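Search this site Go

Does storage change how a shared work table gets used? Malsha Mondal, project report, November

Wanted to know if people put tools back more when theres a bin on the table. Watched the work table at Flaltberg for 4 weeks, Monday evenings only. First half no bin, second half with bin.

Without a bin: 8 tools left out at closing, total. With: 6. Not a big diffrence. Small sample, I know. Also one evening got cancelled so the second half is short.

People I asked said they forget, or they plan to come right back. One said a bin with no label could be for anything. Fair point, should have labeled it.
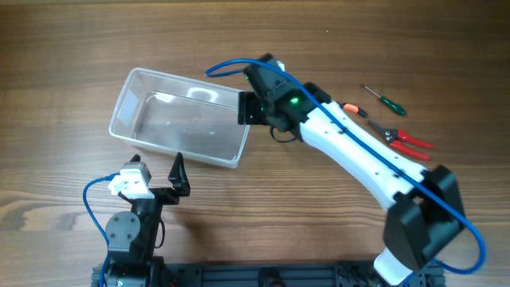 Fig. 1. Clear bin and hand tools on the wooden tabletop.

Next time: labels, longer run, more than one evening a week. Would also like to try the Gazi room, different crowd there.

Contact | Copyright Stodier student projects | Back to top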